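4.2 Expectations of Renewal After an Open Final Episode

The second part of the study dealt with viewers who had reached the last available episode of Skandura without knowing if the drama would return. Invitations were sent to 900 subscribers of the Raltent service in the Durell and Hutchins regions, and 600 of them completed the full questionnaire. The form was closed on Apr 4, 2023, before the service had made any statement on a further season. Answers given after that statement would have measured memory of an expectation, and they are not used in this section.

Viewers were asked first whether they thought the series would be renewed, and then on what grounds. The grounds were written in the viewer's own words and sorted later by two coders working apart. The coding scheme is the one set out in Section 3, with one change. The earlier category "story grounds" was found to be too wide, and it was split into open plot questions and unfinished character arcs. A viewer who wrote that the missing witness must still be found was placed in the first group, while a viewer who wrote that the two sisters had yet to speak to each other was placed in the second.

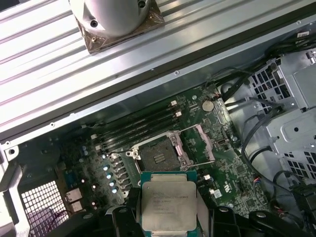

Open plot questions were the ground most often given for expecting a renewal, and they were given with the most confidence. The reasoning in these answers was nearly always the same: the writers had left a place for something, and therefore something was meant to fill it. Such an inference treats a season of television as if it were a piece of equipment under assembly. In the open computer in Figure 1, the processor socket is empty and its metal frame is raised, and the shape of the socket alone tells the observer what kind of part belongs there. A final episode gives no assurance of that kind. Writers may leave a question open for artistic reasons, or because the number of episodes was reduced during production, and the finished episode will often look the same to the viewer in either case.

Confidence was lower among viewers who named unfinished character arcs. Their answers were longer and more often included a statement of what the viewer wished to see. It was not always possible to separate the wish from the forecast. Where the coders disagreed on this point, the answer was kept in the data but left out of the comparison by region.

Follow-up interviews were held with 60 of the viewers. The interviews followed a fixed set of questions, and the same questions were used in Durell and in Hutchins. Viewers were invited to explain how they had learned to tell a season ending from a series ending, and whether earlier cancellations had changed their habits.
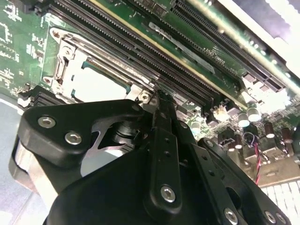
One viewer in Hutchins replied that she no longer starts a drama until at least two seasons are available, having been left without an ending too many times. She added that she did not blame the writers, and that a short closing episode would have been enough for her. Similar statements were recorded in Durell, although viewers there spoke more often of the service than of the production. Several held that a service which promotes a mystery should be bound to provide its answer.

The promotional material itself was reviewed for the same period. Raltent had presented Skandura as a continuing drama in its February listings, and the word "season" appeared in the title line of each entry. Some interviewed viewers had taken the wording as a promise. Others had not noticed it, and named interviews with the cast or discussion pages as their main source.

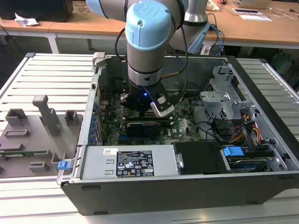 According to a viewer in Durell, the listings matter less than the gap between seasons, and any silence longer than 6 months should be read as a cancellation. This rule was offered without a source, but versions of it came up in other interviews as well. It was applied to dramas and comedies alike. The questionnaire had no item on waiting time, so the strength of the belief among the full group of respondents cannot be stated. An item on this subject has been added to the form used for the third part of the study, directly after the question on grounds for renewal.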